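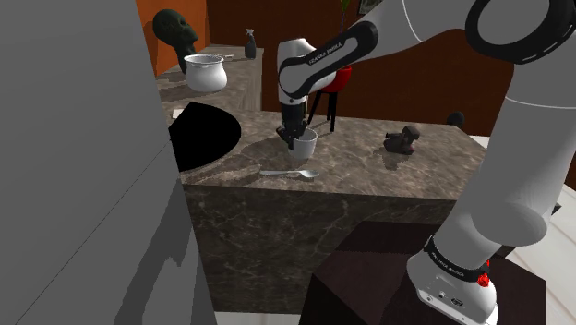 ### 4.2 How people charge their phones, and what they believe about it

We had expected charging to be the dull part of the diary study, and we set aside only two questions for it. In the end the people who kept diaries for us wrote more about charging than about calls, photographs and messages put together, and we have tried to do justice to that generosity in this section.

Each of the 16 households was lent a Bolero handset with a 3000 mAh battery, the same charger and the same short cable, and was asked to jot down every time the phone was plugged in and unplugged, along with a word or two on why. The handsets also kept a small log of their own, so that we could lay the two records side by side (see Section 3.1 for the consent arrangements, which Maya Ghanem drew up). After removing entries with no end time we were left with more than 900 charging sessions.

Overnight charging was by far the commonest habit, kept up by 13 households, although several of these people told us quite firmly at the first interview that they never did it. We don't think anybody was fibbing. Charging overnight seems to be one of those things, like leaving the landing light on, that people do without quite counting it as something they do. One diary keeper in Bimden wrote "just topping up" at bedtime on every evening of the study, and the log shows the phone still on its cable at breakfast.

The kitchen was the favourite place for daytime charging. It has sockets at a handy height, and it is where people stand about waiting for other things to finish.

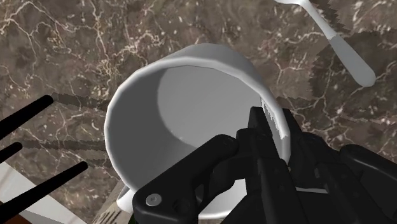
**Figure 4.** White cup on a brown marble worktop, seen from above.

Short kitchen charges were mostly tied to some other small job, and the diaries name the job far more often than they name the battery level. "While the kettle boiled" and "during the washing up" are typical. This fits rather nicely with what Haberkorn and Zoubi found in their earlier interviews in Stiltness, where people spoke of a phone being "fed" when the family was.

Beliefs about battery health were strongly held and very mixed. Some people let the phone run right down before plugging it in, a rule they had usually learnt from an older handset or an older relative, while others became uneasy once it fell below half. We had hoped to link these beliefs to the logs in a tidy way, but within a single household the person with the strictest rule was often not the person who plugged the phone in. Our coding sheet allowed for one main user per handset, and Maysoun Boutros had to go back through the diaries in January to separate the handwriting as best she could.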